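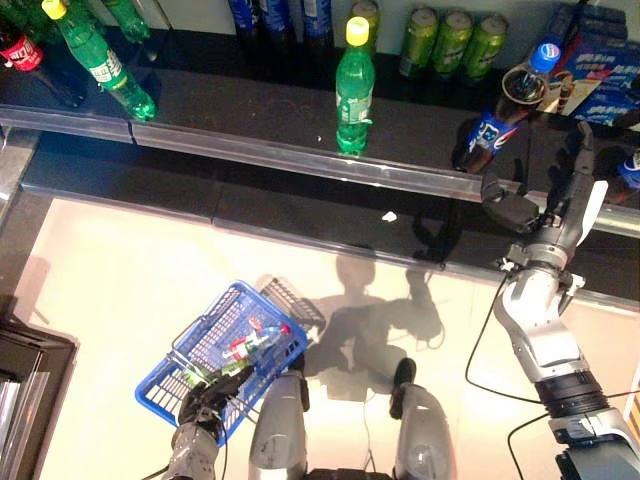

Drink shelf with front rail, green bottle with yellow cap standing behind it.

Khurana Books – Walk-Through Checklist, History and Jewish Studies Floor

Area: shelves 3 to 16, stockroom, reading corner, front display
Checked: Thursday, before opening
Next check due: October

Marks used: OK, FIX (staff can do it), CALL (needs an outside trade), N/A

1. AISLES AND EXITS

1.1 Main aisle clear from the register to the rear door – OK

1.2 Rear door opens fully from inside without a key – OK
Comment: Door sticks slightly at the bottom. Still opens with one hand.

1.3 Exit sign lit on main power and on battery test – OK

1.4 No cartons stored in aisles – FIX
Comment: Two cartons of hardcovers from Brarkano were left at the end of shelf 9. Moved to the stockroom during the check. Deliveries go straight to the stockroom, even on short-staffed mornings.

1.5 Carpet edges flat – FIX
Comment: Lifted seam between European History and Holocaust Memoir. Taped for now. The tape will not last past a few weeks of foot traffic.

2. SHELVING

2.1 Tall units fixed to the wall – CALL
Comment: Shelf 12 moves when pushed at shoulder height. The top bracket has pulled out of the plaster. The top two shelves were emptied and the books put on the cart. Do not refill until the bracket is replaced.

2.2 Heaviest books on the lower shelves – FIX
Comment: The multi-volume encyclopedia set is back on the top row of shelf 7. Same note as last time. Swap it with the paperbacks on the bottom row.

2.3 Shelf boards not sagging – OK
Comment: Slight bow in the atlas section. Measured against a straightedge and no worse than at the last check.

2.4 Bookends in place on part-filled rows – FIX
Comment: Missing on shelves 4, 5 and 11. Spare ones are in the Sallo box under the register.

2.5 Face-out stands steady – OK

2.6 Lips and rails on display shelves tight, no sharp ends – OK

3. LADDERS AND STEP STOOLS

3.1 Rolling ladder locks at both wheels – CALL
Comment: Left wheel lock slips under weight. Ladder tagged out of use and chained to the rail in the stockroom. Staff are to use the folding steps until it is repaired.

3.2 Folding steps have all rubber feet – OK

3.3 Stools put away when not in use – OK
Comment: One found in the reading corner. A customer may have moved it.

4. STOCKROOM

4.1 Floor load – OK
Comment: Stock sheet lists 315 hardcovers on the pallet side of the room. Keep new deliveries along the outer wall.

4.2 Stacks no higher than chest level – FIX
Comment: University press returns were stacked above head height next to the light switch. Brought down and split into two stacks.

4.3 Clear space below sprinkler heads – OK

4.4 Box cutters closed and in the tray – FIX
Comment: One left open on the packing table.

4.5 Hand truck tires and handle – OK

5. ELECTRICAL AND LIGHTING

5.1 No extension cords in place of fixed wiring – FIX
Comment: The front display lamp is still on a cord run under the rug. Unplugged. Move the lamp to the outlet behind the calendar rack.

5.2 All aisle lights working – CALL
Comment: Fixture above shelf 14 flickers. A new tube made no difference, so it is probably the ballast. Ultico has the work order, number 727.

5.3 Panel door closed, front of panel clear – OK

6. DAMP AND RARE BOOK CASE

6.1 No leaks or stains on ceiling – OK

6.2 Humidity reading inside the case within range – OK
Comment: The prewar Yiddish pamphlets were moved to the middle shelf, away from the glass door, where afternoon sun reaches.

6.3 Case lock and key – FIX
Comment: Lock works. The second key is not on its hook. Check the pockets of the gray apron before ordering another.

6.4 Mold or musty smell – OK
Comment: Secondhand boxes from the last estate purchase have not been opened yet. Open them by the rear door – not on the sales floor – and wear the dust masks.

7. FIRST AID AND FIRE

7.1 Extinguisher gauges in the green – OK

7.2 First aid kit complete – FIX
Comment: Low on adhesive bandages. No eye wash left.

7.3 Emergency numbers posted by the phone – OK

Carried over from last check: 2.2, 5.1
Closed to customers until fixed: shelf 12, both sides
Copy to the binder under the register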